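Beltton Clamp-On Desk Lamp Review: Ten Months In

Saturday, November 12, 2022

I bought the Beltton clamp-on lamp in January to replace a desk lamp with a heavy round base that took up too much room. It has been on nearly every evening since then. I paid full price for it and I have no connection to the company.

What comes in the box

The lamp arrives in two pieces, the arm and the clamp, plus a power adapter and a small hex key. The instructions are a single folded sheet with drawings and no words. Putting it together took me 5 minutes, most of it spent finding which way the clamp pad faces. The rubber goes up, against the underside of the desk. The drawing shows it the other way around.

The clamp opens to a little over two inches. My desk top is thinner than that and there was plenty of thread left. If your desk has a lip or a metal rail under the back edge, measure before you order. I tried the lamp on an older desk in the spare room and the rail kept the pad from sitting flat. It held, but it leaned.

The arm

The arm has two joints and a swivel at the head. It stays where you put it. I had a Zusgate lamp before this one with a similar arm, and by the end of the first winter it sagged every time I turned a page near it. The Beltton has needed its lower joint tightened twice. You do that with the hex key, so don't throw the key away. I taped mine under the desk.

Reach is 18 inches from the clamp to the middle of the head, by my tape measure. That covers a keyboard and an open notebook. It won't cover a full drafting table.

The light

There are three color settings, from yellowish to a hard bluish white, and a dimmer that you work by holding down the button. The middle setting is the one I use. It is bright enough to read small print at arm's length, and I don't see the flicker I used to get from cheap LED strips.

The dimmer is slow. Going from full to lowest takes long enough that I usually give up and leave it where it was. It does remember the last setting when you switch it off, but if you unplug it, it goes back to full brightness on the cold setting. That is unpleasant at six in the morning.

The lowest setting is still a little bright for use next to a bed. I tried it there for a week and moved it back.

Dim rooms and dark colors
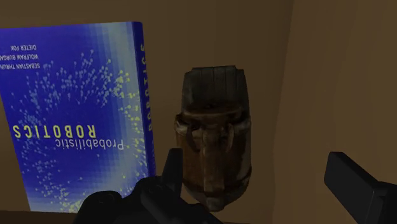 The cold setting is the one to use if you need to tell dark colors apart. On the warm setting my navy and black thread look the same, and I have sewn on the wrong button thread more than once. Low light is hard on browns in particular. A dark brown mug against a brown background goes muddy and loses its carving in the shadows, while a royal blue book cover next to it still stands out. If most of what you work on is wood, leather or brown yarn, plan on running this lamp at full or close to it. I refinished a small picture frame under it on the cold setting and could see where I had missed a spot with the stain.

Heat and noise

The head gets warm at full brightness but I can keep my hand on it. The adapter gets warmer than the lamp does. There is a faint hum from the adapter at the lowest dimmer setting, and I only hear it with the window closed and nothing else running.

What I would change

The cord is too short. From the clamp at the back of my desk it reaches the floor and not much farther, so I had to add an extension. The button is on the head, which means pulling the lamp toward you to turn it off if you have it set far back – a switch on the cord would fix that. The white finish also shows fingerprints around the button. They wipe off with a damp cloth.

Would I buy it again

Yes, for a desk. For a nightstand I would look for something dimmer. The Endis lamp I have by the bed costs less and goes much lower, though its neck is stiff and the clamp marked the paint on the shelf. Beltton also sells a longer version of this arm, which I haven't tried.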